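Setting up a shared-space check before you run a robot near people

Quick version of what we do at Dramari before anybody hits enable. Written for new operators, but Gyu-bin Maeng asked for it on the wiki too so here it is. Fixed cells behind fencing have their own page. Read that one instead if that's you.

You need: tape measure, floor tape, the run sheet, a second person on the stop.

Step 1. Read the risk assessment. The current one, not the PDF on your desktop. If the task, the hand or the objects changed, it's out of date - get it redone first.

Step 2. Walk the floor. Cables are the big one. Anything crossing the robot's side gets routed away or taped flat. Chairs and stools pushed back too. Then bring the robot up to the start pose, hands low, in front of the furniture and not touching it.

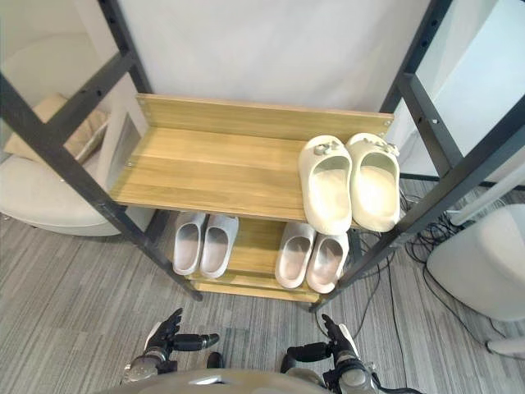
Start pose at the shoe rack, both hands in front of the shelves.

Step 3. Mark the line. Floor tape, full reach of the arms plus 400 mm. Measure from the fingertips, not the wrist. Cirilo Robles did it from the wrist once in Bremen and we had to redo the whole sheet.

Step 4. Set the speed limit. 200 mm/s for first runs, no exceptions. You can ask for more after 3 clean runs in a row. Clean means no stops, no nudges, nobody over the line. Write the limit on the sheet, don't just set it in the software.

Step 5. Test the stop. Every stop button, every session, with the arm moving. Pressing it while the arm is parked dosen't count. Release, reset, check that it does not restart by itself. If it does, tag it out and call Seo.

Step 6. People. Look at where everyone is before each run, including behind the arm and low down near furniture. An arm can block your veiw completely from one side, so the person on the stop stands opposite the operator.
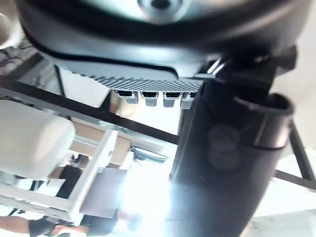 Say "moving" out loud and wait for an answer. Silence is a no. Anyone reaching into the work area to fix an object says "hands in", operator pauses, then "hands out" before it starts again. A pause in the software is fine for reaching in at arm's length. Leaning in with your head or shoulders - full stop, button pressed.

Step 7. Log it. Stops, near misses, odd noises, the lot. One line each is plenty. Form 174, Cultano folder, same day.

Templates for the run sheet are in the same folder. Old version still says 250 for the speed, ignore it, will get replaced in October.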